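Sedico Wrist Camera Kit, 2-finger gripper version

A small color camera and bracket that mount at the gripper, for close-up work on bottles, cartons and jars. Sold by Lammers from the Plukisdale warehouse.

In the kit: camera, bracket, cable, screws, printed setup sheet.
Minimum working distance: 100 mm — closer than that, small label print goes soft.
Rated for 4000 hours of use.
Item no. SD-11

Curved, glossy labels throw glare back at the lens. Turn the bottle a little or move the lamp before changing any camera settings.
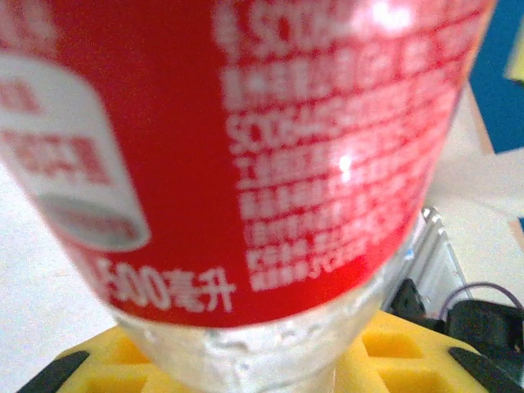 The Memholm arm adapter is sold separately and ships from October. Orders placed by 30th July get the adapter at the old price. Returns are accepted if the cable has not been cut.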